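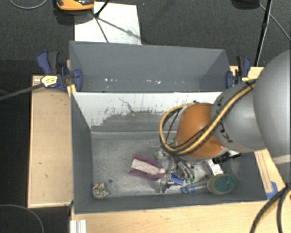
How often should the water softener regenerate?
Every 4 days suits most households on the Clolden softener. Homes with very hard water may need a shorter interval.

Setting the regeneration schedule

1. Press and hold MENU until the clock flashes. Set the time of day with the arrow keys, then press MENU again.
2. Select DAYS and enter the interval.
3. Select START. The factory setting is 2:00 a.m. – change it if anyone in the house uses water at that hour.
4. Press SAVE. The display returns to the clock.

Note: The clock keeps time for a short power cut only. After a longer one, repeat step 1.

Filling the salt tank

1. Lift the lid and check that the brine well cap is on.
2. Pour in salt pellets up to the line marked FULL. The tank holds 200 pounds.
3. Wait two hours before starting a manual cycle.

Caution: Do not use rock salt or ice-melt products. They leave grit in the brine valve.

Caution: Keep the drain hose above the floor drain – never push it down into the pipe.

If the display shows code 77, close the bypass valve and see Troubleshooting.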